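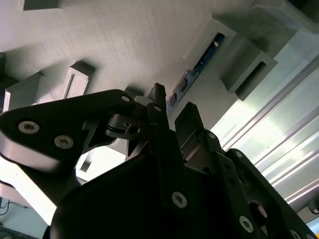
Is Dultitz worth an overnight stop, or can you do it as a day trip?

Stay one night. The train up the valley to Drestow leaves early, and the last one back gets in after most kitchens in Dultitz have closed.

We went up on 3/5/25 for the open day at the Hoarau dairy. It's still the low season then. The snow was gone from the streets in Dultitz but not from the fields, and half the hotels were shut until Easter. We stayed in a guesthouse behind the station. The room was clean and small, the radiator could not be turned down, and breakfast was bread, ham, hard-boiled eggs and a very good plum jam.

The Drero line runs from a separate platform on the far side of the main station. You have to go out through the front doors and walk past the bike racks to reach it, which we found out with four minutes to spare. Tickets are sold on board. The ride takes 86 minutes and the train stops wherever someone wants to get on. Sit on the left going up. The right side looks at a rock wall for most of the way.

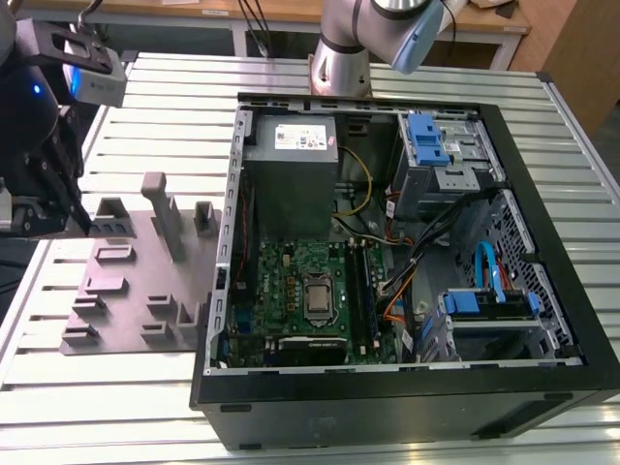 An open desktop computer case on its side on the slotted table.

Drestow itself is one long street with a church, a bakery and a hall, at 677 meters above sea level. The dairy is at the top end. It's a steady uphill walk from the station and the sidewalk was icy in the shade, so bring proper shoes.

The tour was free and ran in small groups. They gave us hairnets and plastic shoe covers at the door. You start in the room where the milk comes in, then see the vats, then go down a flight of stone steps to the cellar. The cellar was the best part. It smells strongly of ammonia at first and you get used to it. The wheels are turned and brushed by hand twice a week, and the guide let a couple of kids try it with one of the smaller ones. Our group had a lot of questions about salt, and we ran over.

Tasting was upstairs in the hall. They had three ages of the same cheese – young, medium and one that had been in the cellar since before last winter. The medium was the one we bought. The old one was too sharp for me, though my wife liked it and went back for more. There was also a soup made with the rinds, served with dark bread, for 8 a bowl. They take cards for cheese but only cash for soup.
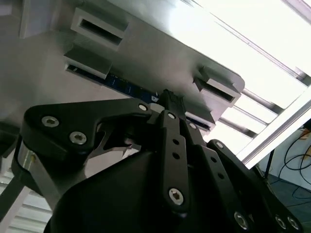

Gray metal panel with slotted brackets along its edge.

After lunch we walked part of the river path below the village. The sign at the bridge says the full loop takes three hours, but the upper section was closed for fallen trees, so we turned back at the sawmill. The water was high and loud. There are benches along the first stretch and nothing after that.

The bakery shuts at two, so get anything you want for the train before the walk. We missed it.

A few practical notes. The round-trip ticket is good all day and you can break the journey. The dairy shop stays open on regular afternoons in March, but the cellar is open to visitors only on the open day. If you are driving, the parking lot is at 123 Hoarau Road, below the dairy, and it was full by mid-morning. Restrooms are in the hall – there are none at the station.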